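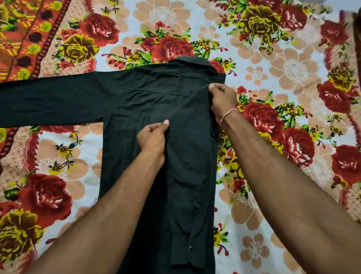 4.2 Folding long-sleeved shirts for the Grovley drawer insert

Before you start, do up the top button and one or two more down the front, so the collar keeps its shape while you work. A made bed is a lovely height for this, and kinder on your back than the floor.

1. Lay the shirt face down with the collar away from you, and smooth the back from the yoke seam towards the hem.

2. Stretch both sleeves straight out to the sides and run your palm along each one.

3. Fold one sleeve down along the side of the body, so the cuff ends up near the hem. Hold the shoulder with one hand while you flatten any wrinkles in the back with the other (take your time over this bit, it makes all the difference later).

4. Do the same with the second sleeve.

5. Bring each side in towards the centre until the shirt is no wider than the insert, which measures 400 mm across.

6. Fold the hem up to meet the bottom of the yoke, turn the whole thing over and pop it in the drawer, collar facing you.

Note: Very large shirts may need an extra fold at step 6.

Caution: Don't leave a warm iron on the bedding between shirts, and let freshly pressed fabric cool before you put it away.

For knitwear and other colours of insert, see section 4.3.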